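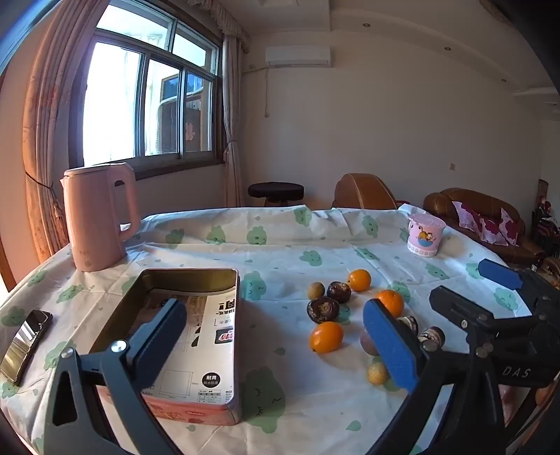
第四章 手持夹爪的桌面调试

前三章把两把手持夹爪的连杆、指垫、相机支架和走线都装完了，这一章要做的是把它们拿到桌边，一步一步调到能放心录数据的程度。在共享工坊里做当然可以，Mestberg 的长桌就很好用，不过我们写这一章的时候，心里想的多半是在自家客厅里动手的朋友，所以步骤都按家里有的东西来安排。桌子上铺什么都行，不必特意换成纯色的垫子，铺一块印着绿色卡通图案、还带着折痕的桌布，在上面放一只敞口的长方形铁盒，盒子右手边散着几个橙色的柑橘和大小不一的深色果子，两把夹爪的蓝色指垫从桌边伸过去，就已经够练一个下午了。水壶、手机、杯子这些平常就在桌上的东西，可以留着，只要按 4.2 节把位置挪一挪就好。

本章修订于8月29日，适用于 Zamora 手持夹爪套件和配套的 Belorholm 录制程序。如果您手里的说明书还是去年10月那一版，请以这一章为准，旧版里的零点步骤顺序是反的，照着做会多绕一圈。

4.1 动手之前

请先把下面几样东西凑齐，放在伸手够得着的地方：两把装好的夹爪，套件里附的小号六角扳手，一块不掉毛的软布，一小卷纸胶带，一支铅笔，再加上您准备用来抓取的物件。物件不用讲究，水果、瓶盖、线轴、孩子的积木都可以，最好大的小的、圆的扁的都有一点。电脑请放在桌子以外的地方，椅子上、沙发上都行，我们自己习惯放在旁边的凳子上，屏幕朝着自己，这样录的时候抬眼就能看见。

注意：调试期间手指请不要伸到两片指垫中间。手持夹爪虽然是靠手来捏合的，力气看起来不大，但连杆会把力放大，夹到指尖还是挺疼的。家里有小朋友的话，请在他们午睡或者出门的时候做。

注意：装热水的壶请不要留在桌上。冷的空壶没有关系。

4.2 布置桌面

1. 把桌布铺好，用手掌从中间往两边抹一遍。折痕抹不平不要紧，但是鼓起来的褶子请尽量赶到远端去，靠近自己的这半边要平一些，指垫贴着桌面走的时候才不容易把布一起夹起来。

2. 桌布容易滑的话，在桌沿下面用纸胶带粘四个角。请不要用透明胶，撕的时候会带下桌面的漆，我们已经替大家试过一次了。

3. 放目标容器。敞口的铁盒、浅一点的饭盒、纸盒都可以，放在自己正前方偏左的位置，盒子的长边怎么朝都行。印着说明文字的纸垫在盒底也没有问题，只是要压平，翘角的话请拿出来。

4. 把要抓的物件散放在容器右边，彼此有挨着的，也有分开的。请不要排成一排！刚开始的时候大家都喜欢摆得整整齐齐，录出来的数据却很单调，后面训练时会发现机器只认得那一种摆法。

5. 不参加抓取的杂物往桌子远处挪，左右各留出一条胳膊的空当。手机请翻成静音，别放在容器和物件之间。

6. 坐下来，双手各拿一把夹爪，在空中比划一下从右边到容器再回来的路线，看看手肘会不会碰到椅子扶手或者杯子。会碰到就再挪，这一步花几分钟都值得。

提示：背后有大窗户的房间，白天窗子那一块在画面里很容易白成一片。这不影响标定，可是如果窗户正好在物件后面，软件有时会找不到物件的边缘。拉上一半窗帘，或者把桌子转一个角度，通常就好了。反光的东西（金属盒的内壁、手机屏幕、上过蜡的果皮）也请顺手看一眼，有亮条正对着镜头的话，把它转开一点点。

4.3 检查指垫和转轴

1. 用软布把四片指垫都擦一遍。抓过水果以后指垫上会有一层薄薄的蜡或者果汁，光看不太看得出来，用指腹摸一下就知道了，发涩是正常的，发滑就得再擦。可以沾清水，请不要用酒精，Ammann 给我们供的这一批指垫用酒精擦过几次以后纹理会变硬。

2. 慢慢捏合夹爪，看两片指垫是不是同时碰到。允许尖端先碰到一点点，根部先碰到就说明连杆装歪了，请回到第二章的 2.6 节。

3. 检查转轴上的银色圆头紧固件。用六角扳手轻轻带一下，能感觉到阻力就停，千万别拧到底，拧死了以后连杆会一顿一顿的，手感很差，读数也会跳。

4. 反复开合 50 次，速度随意，边聊天边做都可以。做完以后再带一下每个紧固件，新装的夹爪在这个阶段松一点是很常见的，再紧一次就好。

5. 如果听到咯吱声，先别急着上油。请检查线有没有被连杆蹭到，十有八九是线。确认不是线的问题以后，再在转轴侧面点一小滴缝纫机油，擦掉多余的。

注意：带线的夹爪放在桌上时，请让线从桌子侧边垂下去，不要从物件中间穿过去。线拖着桌布走，一把就能把整桌水果带到地上，橙子会滚得很远。

4.4 设定零点和最大张开

这一节需要打开 Belorholm。第一次连接时，程序会问您左手和右手分别是哪一把，请在夹爪尾部贴一小条纸胶带，用铅笔写上左或右，以后每次都按这个来，能省掉很多糊涂账。

1. 连接左手夹爪，等状态灯从闪烁变成常亮。

2. 完全松开，让夹爪自己弹到最大张开的位置，手不要去帮它。在程序里按“记录张开”。

3. 轻轻捏到两片指垫刚刚贴上，按“记录闭合”。请注意是刚刚贴上，捏紧以后再按的话，指垫会被压扁，之后抓软的东西时读数总是偏大。

4. 看一下屏幕上的行程值。左右两把夹爪各自的行程值应该都在 3,000 以上，低于这个数请重新做第 2 步和第 3 步。重做两次还是低，多半是磁环贴偏了，请看第三章。

5. 换右手夹爪，重复以上步骤。

6. 两把都做完以后按“保存”。程序不会自动保存，关掉窗口就得重来，这个设计我们自己也抱怨过好多次，下个版本会改。

提示：天冷的时候指垫会硬一些，早上做的零点到了下午可能略有偏移。冬天在没有暖气的工坊里干活的朋友，请中午再做一次。

4.5 调整相机的俯角

相机装在夹爪的背上，调得好不好，直接关系到后面的数据能不能用。我们的标准很简单：手自然地握着夹爪、指垫悬在桌面上方的时候，画面下部要能看到两片指垫的尖端，中间是物件和容器，桌子的远边也要留在画面里。远处的墙和天花板露出来一些没有关系，客厅里的沙发、空调、凳子拍进去都不必在意，家里就是这个样子，机器以后要待的也是这样的地方。

1. 松开支架侧面的旋钮，半圈就够。

2. 左手握夹爪，右手扶着相机慢慢往下压，眼睛看电脑上的预览画面。

3. 压到两片指垫的尖端都进入画面后，停住，捏合一次，再张开一次，确认整个过程中尖端都没有跑出去。

4. 拧紧旋钮。拧的时候相机常常会跟着转一点，所以请拧完再看一眼预览，不对就重来，多来几次手就有数了。

5. 把夹爪伸到容器上方，再伸到最远的物件上方，各停一会儿。两处都能看清物件的轮廓，就算调好了。

6. 用铅笔在支架刻度旁边划一道细线，以后拆下来再装，对着线就行。

关于两只手互相遮挡：用两把夹爪同时干活，另一把难免会从旁边伸进画面，盖住一两个果子。这是正常的，请不要为了躲开它而把手腕别成奇怪的角度。您只需要保证正在抓取的那一个物件，在合拢之前是看得见的。

4.6 试抓

先练手，再录制，请务必按这个次序来。第一次拿夹爪的人往往用力过猛，软一点的果子一下子就捏出坑来了，所以我们建议从硬实的柑橘开始，熟透的、表皮已经起皱的深色果子放到最后。

1. 张开夹爪，从物件上方垂直落下，指垫落到物件最宽处再往下一点的位置。

2. 合拢，感觉到物件不再滑动就停，不要继续加力。

3. 提起，高过容器的边沿再横着走。

4. 到容器上方以后放低，快碰到底时再松开。从高处丢下去的话，圆的东西会弹出来，铁盒尤其响，楼下邻居会有意见。

5. 手收回到起始位置，停一下，再去抓下一个。

大个的圆果子用单手就可以，个头小的，像桂圆那么大的，建议用指垫的尖端去夹，并且从侧面斜着进去。几个果子挤在一起时，用另一把夹爪轻轻拨开，再抓，这种双手配合的动作很有用，请多做一些。

练到连续 18 次都没有掉落，就可以进入录制了。中间掉了一次请从头数，我们知道这有点烦人，但练出来的手感后面全都用得上。实在练不下去，就歇一歇，吃个橙子再来（吃过的请别放回去了）。

4.7 第一次录制

1. 在 Belorholm 里新建一个任务，名称写得具体一点，比如“水果入盒 双手 白天”，过几个月再翻出来还能看懂。

2. 两把夹爪放到起始位置，按“开始”，等一声提示音。

3. 按 4.6 节的动作，把所有果子都放进容器。掉了就捡起来继续，不用停，失手以后再抓起来的片段同样留着。

4. 全部放完，手回到起始位置，按“结束”。

5. 回放一遍。主要看三件事：指垫开合的曲线和画面是不是对得上，两只手的画面有没有卡顿，左右有没有弄反。

6. 没有问题的话，把果子倒回桌上，重新散开，换一种摆法，接着录下一条。

单条录制的上限是 1,000 帧，到了上限程序会自动停下来，并且响两声。要是您的动作比较慢，总是在最后一个果子前面被打断，请少放几个果子，别去赶速度，一赶动作就毛了，回放的时候自己都看不下去。

4.8 常见的小毛病

预览画面发黄或者发白：先看灯和窗户，再到设置里锁定白平衡。锁定以后请不要再开关窗帘。

夹爪合拢后曲线不到底：指垫中间夹了桌布，或者零点没有保存，请查 4.4 节第 6 步。

物件总是从一边滑出去：两片指垫的高低不一致。松开指垫后面的两颗小螺丝，把低的那一片往上推，贴齐了再拧紧。

右手的画面时有时无：换一个接口试试，尽量不要两把夹爪共用一个扩展坞。线接头处有松动的，请写信到 Zamora 的售后邮箱，附上套件背面的序号，我们会寄一根新线给您。

手腕酸：录一会儿就放下，甩甩手。夹爪握把有两种衬套，粗的那一种在零件袋最底下，很多朋友一直没有发现它，手大的人换上以后会舒服不少。

4.9 收尾

先在程序里断开连接，再拔线。指垫用清水擦过、晾干以后才能合上，湿着合拢放一夜会粘在一起。夹爪请张开着收进盒子，相机镜头朝上，盖好镜头盖。铅笔线如果已经蹭淡了，趁现在补一道。

下一章讲怎样把录好的片段导出来，以及片段太多时怎么分文件夹。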